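Notes from the Berge Street Kitchen

Print this item | E-mail this item

Apr 14, 2020

Well, the sourdough lives! I wrote in January that I'd killed the starter my sister-in-law gave me, and I got more mail on that than on anything else I've put in this newsletter (13 letters and a jar of somebody's own starter, wrapped in a tea towel). So thank you, all of you, and especially Ratih Osman over in Grollow, who sent four handwritten pages and told me to quit throwing it out every time it smelled like nail polish. It was hungry. Feed it and wait a day.

I've been home more than I ever expected to be this spring, and like half the country I'm baking. Flour has been the trouble. Our store had none for two weeks, then it had rye only, so we ate rye. My husband was very good about it. I finally ordered a sack from the mill at Drestance, 40 pounds of it, and it's sitting in the hall closet with the vacuum cleaner leaning on it.

What I'm doing now, for those who asked: I take the starter out after supper, feed it, and leave it on top of the refrigerator overnight. In the morning I mix 893 grams of flour with 654 grams of water and let that sit while I have my coffee and call my mother. Then in goes a big scoop of starter and the salt, and I fold it over on itself whenever I walk past. That makes two good loaves. I used to weigh nothing at all, and my bread came out different every time, which I told people was part of the charm (it was not charming, it was flat).

The dishes, though! Every bowl in the house ends up with dough on it. Use cold water first, please, and a plastic scraper. Hot water turns the stuff to glue and it will ruin your sponge. I also keep one old brush just for dough and nothing else gets near it.

A few of you wanted to know if you need a fancy covered pot. I use my Ovside soup pot with the lid on for the first half of the baking, and it does fine. Check that the knob on your lid can take the heat before you try it. Mine is metal.

Next time I want to write about crackers made from the leftover starter, if I can get them to stop burning on one side. Send me your oven temperatures.

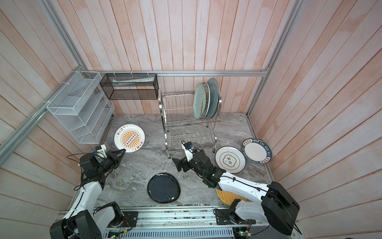

Stainless steel dish rack, marbled floor and pale pink-and-white planks.

Print this item | E-mail this item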